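Visit report: Kollow open day

Prepared by Sheldon MacDonald, Programs and Facilities
Date of report: 1/3/25

Purpose of the visit

The purpose of attending the Kollow open day was to see how a regional organisation of comparable size manages a shared building that is open to the public, to tenants and to its own staff. Our lease on the Jusirham building comes up for renewal in June, and the working group had asked for a first-hand account of how visitor access, signage and common areas are handled elsewhere before any fit-out proposals are considered.

Arrival and reception

Visitors were asked to register at the main entrance on the north side. Registration was by paper form, and each visitor received a coloured lanyard showing which floors they could enter. The queue moved steadily, although the entrance doors open directly onto the desk and those waiting near the back stood partly in the driveway. The reception staff were courteous and well briefed. Large-print maps were offered without visitors having to ask for them.

Parking was less satisfactory. The accessible bays lie behind the building and are reached by a lane that is signposted only from one direction. I drove past it and had to return by way of the roundabout. Should we hold a similar event, temporary signs at both approaches would be advisable.

The tour

The building has three floors. The ground floor holds the public rooms and a small café, the middle floor is let to tenants, and the top floor is reserved for administration. Groups were led by members of staff, with a pause on each landing so that slower walkers could rejoin the party. Our guide spoke clearly and did not hurry anyone, though the stairwell is noisy and some of her remarks were lost.

The tenancy arrangements were of particular interest. Each tenant holds a standard licence with two renewal options, and cleaning, power and after-hours access are charged in a single monthly fee. The principal tenant, Vodix, was consulted on the layout of the middle floor before the partitions went in. The manager told us that this had delayed the work but had greatly reduced complaints afterwards.

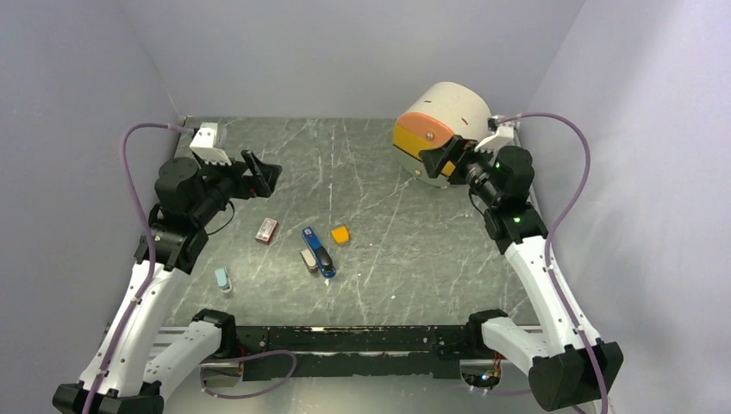
Shared kitchens were the one area in which the manager admitted to continuing difficulty. A cleaning roster had been tried and abandoned, and the cost of a daily cleaner is now included in the fee. Lockable cupboards have been fitted for each tenant. The colour-coded labels on the shelves had mostly peeled.

Heating and cooling are controlled by floor, and the tenants on the western side find the afternoons uncomfortable in summer. External blinds are being priced. Our own western rooms have the same aspect, and I have asked for a copy of the quotations once they are received.

Talks and refreshments

Two short talks were given in the ground floor meeting room. The first covered the history of the site, which was formerly a produce store, and included a good selection of old photographs. The second dealt with emergency procedures in buildings with mixed occupancy – a dry subject, but competently presented and of direct use to us. The speaker recommended that tenants nominate their own wardens and that drills be held during ordinary trading hours.

Tea, sandwiches and lamingtons were served in the café. Seating was limited, and several older visitors had to wait for a chair.

Matters for follow-up

The manager has agreed to send us the standard licence and the schedule of charges. Both will be circulated to the working group on receipt. I have also requested the name of the firm that supplied the directory board in the foyer, which was easy to read from the entrance and can be updated by reception staff.

A return invitation has been extended to Kollow for our own open day in June.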